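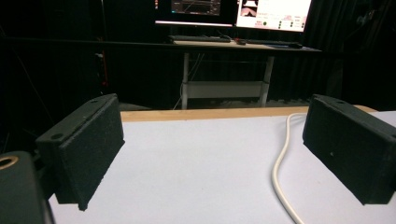 I bought the Wondport visitor pass in April for a stay in Stavholm, and I used it for three days with my sister. It is a city card for tourists: you pay once and you can ride the trams, take the harbour ferry and enter most of the museums. On the first evening I sat down at a white table with the plan of the tram lines and marked every stop where the pass is valid. I advise you to do the same, for the plan on their website is not so clear.

The pass is a plastic card and it comes with a small booklet. You can order it by post or collect it from the Kuveck travel shop next to the station. I collected mine and waited five minutes. The lady at the desk explained to me that the time starts from the first ride and not from the day of purchase. This was very useful to know, and I did not find it written anywhere in the booklet.

The price was 600 for each person. A single tram ticket is not expensive in Stavholm, so if you only want to walk in the old town and sit in cafes, you will lose money. We went to the maritime museum, the glass house and the Tokgöz collection of carpets, and we took the ferry two times. With this programme we paid less than with separate tickets, but the difference was small.

What I liked most was the ferry. You show the card to the man at the gate and go on board, also on Sunday when the queue for tickets is long. The carpets were a nice surprise too - my sister stayed there the whole morning and I had to bring her out for lunch.

I was less happy with the museums in the evening. The booklet says that they are open until eight, but in April two of them closed at five. I wrote to the company about it and received a polite answer from Bukola Amadi, who told me that the late hours begin in summer. I think this should be printed on the page with the opening times.

The airport bus is not included either. Buy that ticket before you leave the terminal, as the driver does not take cash.

I would buy the pass again for three days, but not for one.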